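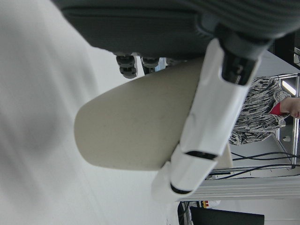 Washington Quintana called the clean desk policy a rule that most offices adopt before anyone has asked what it is for, and the remark has followed the subject ever since. Supporters find it unfair. It does describe how many of these policies came about.

A clean desk policy (also clear desk policy, or CDP) is a workplace rule that requires staff to remove papers, storage devices and personal items from their desks when they leave, usually at the end of the day and sometimes for any absence longer than a set time. It is often paired with a clear screen rule, under which computers must be locked when nobody is using them. The policy is usually defended on grounds of security, and less often on grounds of cleaning, fire safety, appearance or the supposed effect of tidiness on work. The evidence for these claims varies a great deal in quality.

Background

Rules about clearing desks are older than the name. Banks, law firms and government offices had reasons to lock papers away at night long before there were computers, and clerks were expected to do it without a written policy. What changed later was the reach of the rule. Offices that handled very little sensitive material began to copy the wording used by those that handled a lot.

The spread of shared desks gave the policy a second life. If no one has a fixed seat, belongings left overnight are in somebody else's way, and a clean desk rule becomes a condition of fitting more people into less space. Critics say that this was the main purpose in many companies and that the language of security was borrowed to make it easier to accept. Internal papers that would settle the point are rarely published.
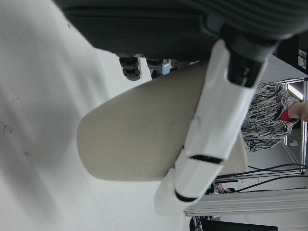
Security claims

The basic argument is sound as far as it goes. A printed contract left out overnight can be read or taken by a visitor, and a password on a sticky note can be used by anyone who walks past. Locking these things up removes an easy opportunity.

How often such opportunities are used is another matter. The consulting firm Nunell, which sold desk audits as well as advice, claimed in a sales booklet that after-hours checks had found sensitive papers on 30 percent of the desks it inspected. The booklet did not define "sensitive," and a reader cannot tell whether it meant payroll records or a lunch order with a name on it. It gave no figure for papers that were later misused. The number is still quoted in training slides, generally without a source.

There is also the question of where the papers go. When staff at the insurance office Jornwood were given two weeks to comply, many moved everything into unlocked drawers and tote bags. The desks passed inspection. A later review by the office's own records team found that three project files had gone home with employees, a result the old mess had not produced. 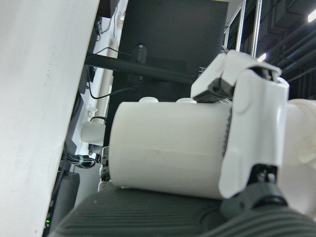
White cylinder with a dark ridged band at one end.

Productivity claims

The idea that a tidy desk makes a person work better is popular and hard to test. People who keep tidy desks may differ in other ways from people who don't, and simple surveys can't separate the two. Some workers use piles as reminders and lose track of tasks when the piles are put away. Others say they can't think next to clutter. A single rule is bound to suit one group more than the other.

Much of the enthusiasm comes from companies that sell storage. Suvlow, a maker of lockers, promoted a six-step clearing routine to be done before leaving each day, and reported that users felt "more in control." The users were customers, and they were asked by the sales staff. No comparison group was mentioned.

Enforcement

Methods range from a polite note to the removal of items, which may be held until the owner asks for them. Walk-through checks are the most common. They are cheap, but they reward whatever can be seen from the aisle.
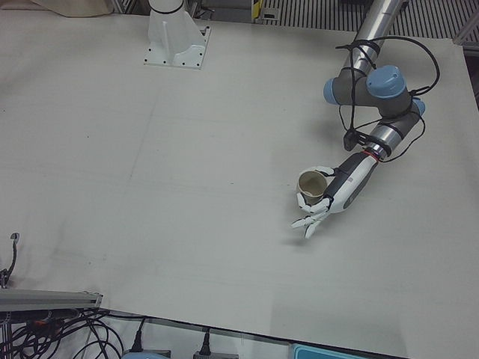 Most written policies treat the desktop as the whole of the problem and say little about what is on, over or behind it. Meireles, whose handbook is one of the more detailed, lists paper, cups, coats and plants, then gives a single line to wiring. An inspector working from that list would have very little to write about a light gray surface like the one here, even with black cables hanging in wide, loose arcs to one side. Loose cable is a practical concern in many workplaces, and it arguably deserves more attention than a family photo. The handbook bans the photo.

Exceptions are usually granted for medical needs and for equipment that can't be moved. Managers with private offices are often exempt in practice, whatever the text says, and this is among the most frequent complaints.

See also: Hot desking; Information security; Open-plan office; Records management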